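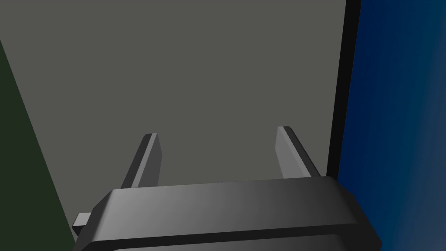
Osley Robot Club board > Simulator league > Gripper keeps closing too early?

ferretbox
Right, I'm stuck and the Elusbridge heat is on Thursday. I've done 53 runs in the sim this week and my gripper shuts before it's anywhere near the target. The fingers are fine, they open and close when I tell them to, it's the timing that's all over the place. Anyone else on the Ikum controller getting this?

mossycog
Yep, had the same. Have you changed the close delay? Mine came set to 10 and I put it up to 142, which sounds daft, but then it would get hold of the white thing by the narrow bit in the middle and hang on to it.

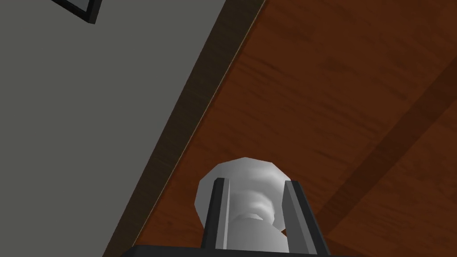 I'd go for the waist every time, by the way. The wide top is a pain with flat fingers, they've got nothing to sit against and you end up chasing it.

tin_lid_2106
Sorry, disagree with nearly all of that! A bigger delay just hides the problem. If your wrist is turned a bit too far when you come in, one finger touches first and the controller thinks it's got something. Sort the wrist out and leave the delay alone.

ferretbox
Hmm. I did wonder about the wrist (I copied the angles off the Araújo worksheet and never checked them).
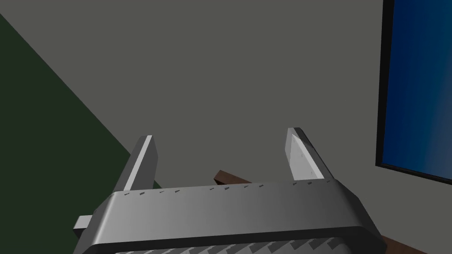 So I might try lining up with the jaws wide open first, then stop, then go in slowly. It'll cost me time but I'd take slow over dropping it in front of everyone.

mossycog
Well mine works, so I'm keeping my big silly number :) But yes, go slowly.

pagoda_kid
Are you lot using one arm or both? Our team has the two-armed model loaded and I keep sending commands to the wrong side.

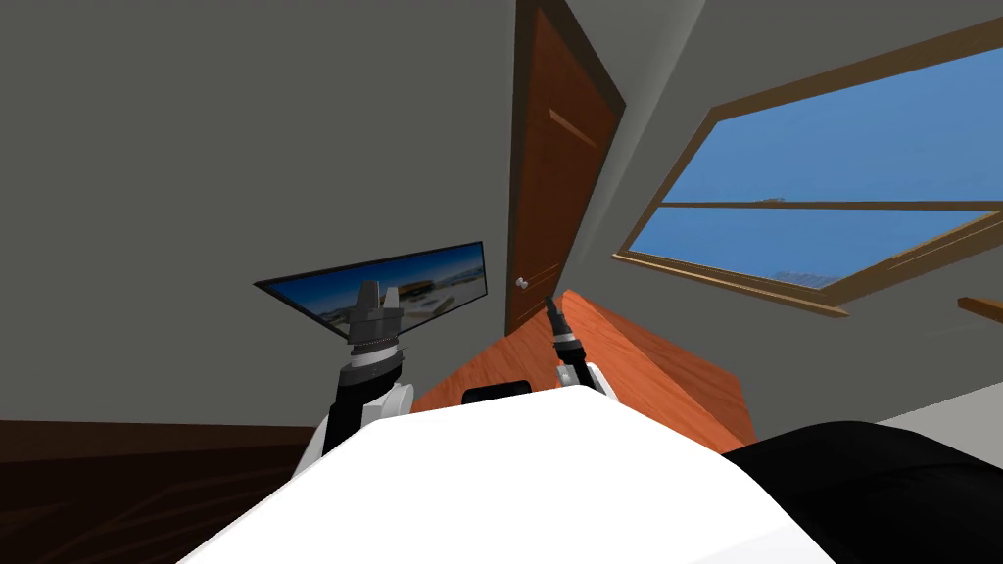 We've ended up naming them left and right in the code instead of 0 and 1, and it's saved a lot of shouting. Still can't get them to take turns properly though.

tin_lid_2106
Post your code, pagoda, and I'll have a look after tea. Ferretbox, check that wrist!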